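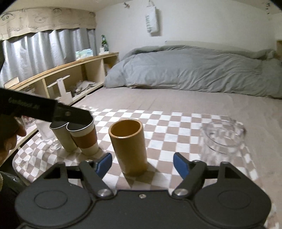

Fig. 1. Cups and a stemmed glass on a checkered cloth.

HOUSEHOLD MATERIALS, UNIT 2
Clay, Glass and Heat
Handout for the evening section, Levcombe. O. Seppälä

Reading before class: Andavik course packet, the chapter on fired clay. Skip the part on roof tile.

1. Terms

Ceramic: a solid made by heating clay or a similar mineral mix until it hardens for good. Once fired, clay will not go soft again in water.
Body: the clay part of a piece, under any coating.
Glaze: a thin layer of glass melted onto the body.
Earthenware: fired at a lower heat, often near 1000 degrees C. The body stays porous. An unglazed earthenware pot will slowly sweat water through its wall.
Stoneware: fired hotter. The body closes up and holds water with or without glaze.
Porcelain: made with a white clay called kaolin and fired hotter still. Thin pieces let some light through.

2. Glass

Common glass is sand, soda and lime. Soda lowers the melting point of the sand. Lime keeps the result from dissolving in water. Glass has no sharp melting point. It gets softer over a wide range of heat, and this is why it can be blown and pulled.

After shaping, glass has to be cooled slowly. This is called annealing. If the outside sets well before the inside, stress stays in the wall and the piece may crack days later with no warning.

3. Why things crack

Most materials grow when heated. Glass and fired clay carry heat poorly, so one side of a wall can be hot while the other is still cool. The hot side tries to grow and the cool side holds it back. Thick walls do worse than thin ones. Ceramics are strong when squeezed and weak when pulled, so a crack usually starts on the side being pulled, often at a scratch or chip.

Crazing is the web of fine lines in an old glaze. It comes from a glaze that shrinks more than the body does on cooling. If the glaze shrinks less, it can flake off at the rim. Potters call this shivering.

4. Problems for next time

a) A dry unglazed tile weighs 200 g. After a night in water it weighs 208 g. Find the water taken up as a percent of dry weight.
b) Explain why a lab beaker is made from a different glass than a jam jar.
c) Coşkun's table (packet, p. 18) lists shrinkage for three clays. Which would you pick for a lid that must fit closely?

Bring a calculator. Answers to Unit 1 are on the shelf by the door.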